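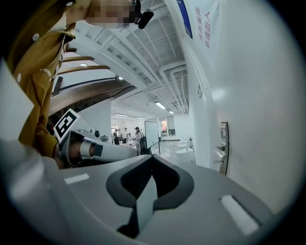 Can I put a wool blanket in the machine if the label is missing? Only if you have first tested a corner by hand in cool water, and the corner has kept its size when dry.

I write this first because three people asked it after my message in May, and I had not answered properly.

On 15 June 2018, Aisling Quinlan wrote:
> I bought an old blanket at the Puveo market, no label, quite heavy.
> The seller said wool but I am not sure. It smells of cupboard.
> Would you wash it or only air it? Dimedov says air only, and Enriquez
> says his mother washed everything at 30 and nothing ever happened.
> Also, is the Deder wool soap worth the price?

Dear Aisling, dear all,

I would air it before anything else. Hang it outside in the shade for 2 or 3 days, over two lines so that the weight is shared, and turn it once. In many cases the smell of cupboard goes away with this, and then you do not need to wash.

If you must wash, use the bath. Cool water, a small spoon of soap, press with the flat hands and do not rub. Rinse in water of the same temperature. I made my own blanket hard like a carpet by rinsing it colder than I washed it — I still have it, the dog sleeps there.

For drying, roll it in towels and lay it flat. A wet blanket is very heavy, so please ask a second person to help with the lifting.

About the Deder soap: I have used it for one winter and I like it, but I could not tell you a difference from the cheap one in the green bottle. Perhaps Dimedov can, he has more patience for such comparisons.

Enriquez, which programme did your mother use? On my machine the wool programme spins at 399 turns, a strange number, and I find it still too much for old wool.

With kind greetings to the list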